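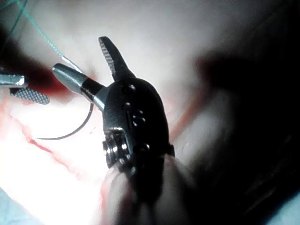
My month with the wellness studio, and what I kept from it

I want to write this before I forget how it felt, so excuse me if the order is a little messy.

In December my friend Bohdana Nazarenko gave me a pass for Estura, the new wellness studio on Pollock Street. She had bought two by mistake in the app and they refused to give the money back. The pass was for one month and it normally costs 223 dollars. I would never pay this amount for breathing and stretching, and I told her so. She answered that I complain about my sleep every time we meet, and she was tired of hearing it.

So I went.

The first visit was an introduction class at seven in the morning. You leave your shoes and your phone at the entrance and they give you a gray blanket, which is very soft. Then we lay on the floor and a teacher named Natnael Dinsa talked to us in a low voice for a long time. I must admit that I did not understand all of it. When people speak English very quietly, I lose the ends of the words, and then I am lying there trying to guess if he said "let your jaw go" or "let your job go." I thought about both. The second one made me nervous.

After the class there is tea. Everybody stays for the tea, and I think for many people this is the main part. A woman beside me had done a ten-day fast the month before and she explained it to me in detail, with all the days. Another one was taking a powder called Clesska, which she mixes with warm water before breakfast. She let me try a little. It tasted like the inside of a flower pot. She told me that I would get used to it after two weeks, but I did not buy it, so I cannot say if she was right.

The things I tried in this month were the morning breathing, the slow stretching, the sound bath and one evening of cold water. The sound bath I liked very much. I fell asleep in it both times and somebody snored, and I have a suspicion. The cold water I will not do again. I stayed in for maybe the length of one short song, and for the rest of the evening my feet did not feel like mine. The other people were so happy when they came out, red and laughing, and I was a bit jealous of them.

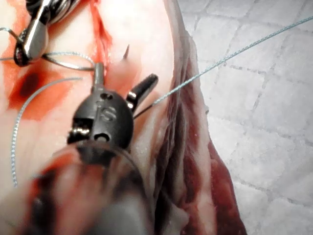 About the sleep, I tried to be serious. I have an old notebook where I wrote every morning what time I went to bed, what time I woke up, and one word for how I felt. In the first week the word was "tired" on almost all the days. In the third week there was "fine" and once even "good." But in the same weeks I also stopped drinking coffee after lunch, and my neighbor finished the repairs in his kitchen. So I cannot give all the credit to the breathing. I wish people who write about wellness would mention their neighbors more often.

There was one thing I did not like, and it was the shelf near the exit. Every teacher says something nice about rest and being gentle with yourself, and then you walk past a shelf with candles for 113 dollars. They also have a sleep spray called Rikudent, which I first thought was a toothpaste, because of the name. Bohdana bought it. She sprays it on her pillow, and on her dog's pillow too, and she reports that the dog is sleeping excellently.

I asked Natnael after one class what he would do if he had no studio and no money, only a normal apartment with noise in it. He thought about it and said he would lie on the floor for 10 minutes before dinner with his legs on a chair. Nothing else. I wrote it down on my hand because my phone was still at the entrance.

This I still do. My floor is cold, so I put down two towels. My husband steps over me when he needs the salt. Some evenings I only think about emails the whole time, and some evenings I feel my back become longer, if this makes sense in English. In my language we have a better word for it.

The pass is finished now and I did not renew it. They send me messages with a discount, and last week I opened one and looked at the price for quite a long time. If they make a card only for the sound bath, I will probably go back.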